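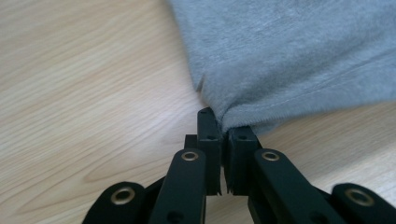 Unit 6: Collecting Demonstrations with a Hand-Held Gripper

Course handout, Laboratory Methods in Robot Learning
Prepared by Margit Lakatos and Walter Ticona, Bellholm Institute
Revised 29 Jun 2019

1. Purpose of the unit

Students will record demonstrations of cloth handling to be used in training a manipulation policy. A demonstration is one complete attempt at a task, carried out by a person holding the gripper and recorded by the camera mounted on it. The policy learns to relate what the camera sees to how the gripper moves and how far it opens or closes. The quality of the recordings therefore sets a limit on everything done in Units 7 and 8.

2. Why cloth

A rigid block keeps its shape when it is grasped. A garment does not. Its outline changes with every contact, folds hide other folds, and a hem may be hard to tell from a crease. In the view at the head of this handout, the fingertips have closed on a gathered tip of soft gray fabric, while a faint stitched line is visible farther along the cloth. A policy must learn which of these features is useful for the task it has been given.

Note also that the fingertips and the point of contact are both in view. Students should check for this before each session. A recording in which the cloth hides the fingertips for most of the attempt is of little value for learning when to close.

3. Procedure

Work in pairs. One student operates the gripper and the other keeps the log.

Place the garment on the table in a new arrangement before every attempt. Do not smooth it out first unless the task sheet asks for a flat start.

Begin recording with the gripper open and clear of the cloth. Approach at a steady pace, close the fingertips fully, and pause briefly before lifting. Sudden wrist movements blur the picture and make the path of the gripper difficult to recover.

Keep the free hand out of view. If it touches the garment, stop and mark the attempt as void.

Each pair will submit 25 accepted demonstrations.

4. Failed grasps

A missed or slipped grasp should be kept if the operator recovers and completes the task without help. Such attempts show the policy how to return from a poor position – something a set of perfect recordings cannot supply. Attempts that are abandoned are logged separately and are excluded from training.

5. Course data set

The shared set, named Bultis, holds 3057 demonstrations from earlier classes. Of these, 187 are reserved for evaluation and must not be used in training. Access is arranged through Sarita Rathore.

6. Submission

Upload recordings together with the signed log. File names follow the pattern given in the laboratory guide. Logs without a garment code will be returned.

Reading for the next meeting: laboratory guide, chapter on segmenting and labeling recordings.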